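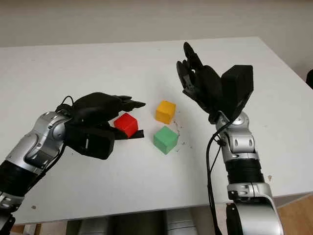 # The Long Way to a Clean Table

Three wooden cubes, red, yellow and green, do not look like housework. The engineers at Bostach say that they are. Before a machine can put away the cups, they told me, it must be able to take hold of a small thing without pushing away its neighbor.

I visited their workshop in March, with one simple question: can I buy something that clears my kitchen table? The answer was no, but it took a whole afternoon to hear it, and the afternoon was interesting.

What I noticed first was the difference in size. The arms are silver and heavy at the joints, and one of the black hands has a boxy, rectangular module on the back that is larger than the fingers. A child picks up a toy block with two fingertips and thinks of something else. For these hands, the same block is a full day of planning. One finger must go under the edge, the others must come from above, and all of them must agree about where the block is.

On the workshop's own score sheet, the two-armed machine had made 527 attempts at sorting cubes by color. It did well when the cubes stood apart. When they stood close together, the results fell quickly. One of the engineers showed me a run of 30 attempts with the cubes almost touching, and only seven of them were marked as good.

Then there are the crumbs. I asked who wipes the table, and the engineer laughed and took a cloth from his pocket. Wiping is a harder job than it seems, he explained. The hand must press, but not too much, and it must know what is dirt and what is a mark in the surface that will never come off. I have the same problem at home with an old coffee stain.

On the shop floor the picture is better. Nencombe, a packing company, has used a single arm with a simple suction cup for two years. It moves boxes of one size from a belt to a pallet, and the workers there speak of it like of a reliable truck. But it has no fingers, and it never meets a box it does not know. In a home, every object is such a box.

Bita, a smaller firm, tries a middle way. Its machine folds towels in a hotel laundry in Conceição — only towels, only white ones, and somebody must lay each towel flat first. A towel takes it nearly 30 seconds. The laundry manager told me she is faster, but she is happy to give away the night shift.

Before I left Bostach, I asked when the hands would be ready for cups. The engineers did not want to name a year. Next on their list are cubes of different sizes, and after that, a spoon.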